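Lovwood print studio — screen printing room check
26/04/2023
Checked by: Evdokia Fragkou

Flash dryer guard: OK. The new hinge is lovely, it closes with one finger!
Extraction fan: OK. Filter changed, and what a difference when the plastisol is curing.
Emulsion sink: drain slow. Please scrape screens before rinsing.
Conveyor dryer: belt tracking well, shirts coming out at 150 degrees. E-stop tested at both ends — OK. 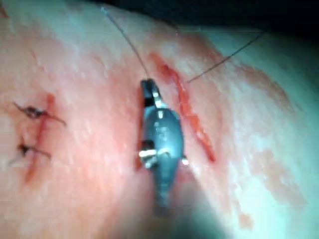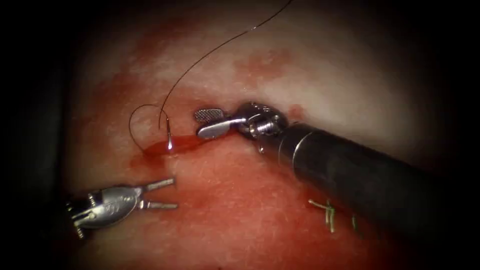 Magdalini Sarantis: The belt did drift left on Monday with the heavy hoodies, so I'd put it down as "watch". I nudged the tracking screw and it ran straight for the rest of the order.

Changed to "watch", thank you. Great catch.

Ink shelf: lids on, labels facing out. The Sastell order inks look gorgeous all lined up.
Carousel: arm 4 lock is stiff. Leave that arm empty until it's greased.
Fire blanket: OK.
Solvent rags: bin too full. Empty at the end of every shift, please.
Floor: one trailing cable by the exposure unit, now taped down.

Next check: in 30 days.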